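The clothing bin outside the Ellwood shops is gone. It was taken out in December, and the council notice said residents could use the one at Jesetska, a fair drive away. I think it was the wrong decision, but I also think most of us had been using the bin badly for years.

A donation bin lets you stop thinking about a thing you bought. You push the bag through the flap and the job is done. Somebody else then has to open it, and a good share of what they find can't be sold. Stained tea towels, single shoes and jumpers with the elbows through all cost money to sort and more to dump.

Fleece is a fair test of how we treat clothes. It's cheap, it's warm, and nearly every household has more of it than it wears. It pills after a couple of winters and then looks older than it is. A pilled fleece will still keep you warm at a bus stop, but it won't sell on a rack next to a new one for the same money. 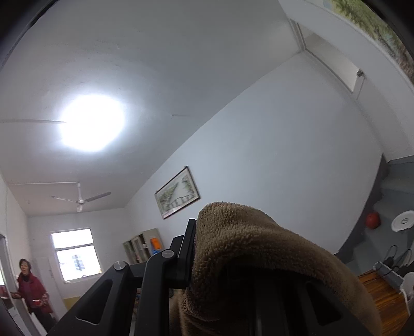
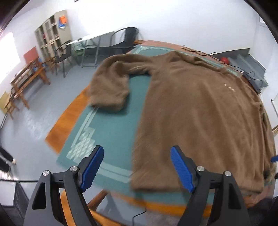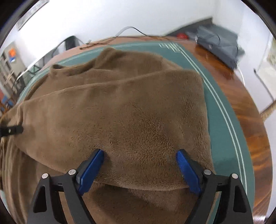 I went through our own cupboard after the bin went. Half of what I would once have bagged up was fine to keep wearing. Some of it needed a zip or a cuff seen to. The alterations counter at Bustoreo charged me $50 for 2 repairs, and I grumbled about it, but a decent replacement for either would have cost more.

The usual reply is that people are busy and repair is a hobby for those with spare time. There's something in that. I wouldn't tell a parent on shift work to learn darning. But washing a thing before you give it away takes no skill, and neither does checking the pockets or putting rags in the rubbish where they belong.

Councils have their part as well. Kerurberg kept its bins and put a plain sign on each one listing what the charity can use. It also runs a textile drop-off at the tip for everything else. Ellwood could do the same. We have had a sign about dog droppings on the oval since 2000, so the town does know how to put one up.

I'd like the bin back, emptied more often, with a list on the front. Until then I'm keeping a bag in the laundry and driving to Jesetska when it's full. The bag fills a good deal more slowly than it used to.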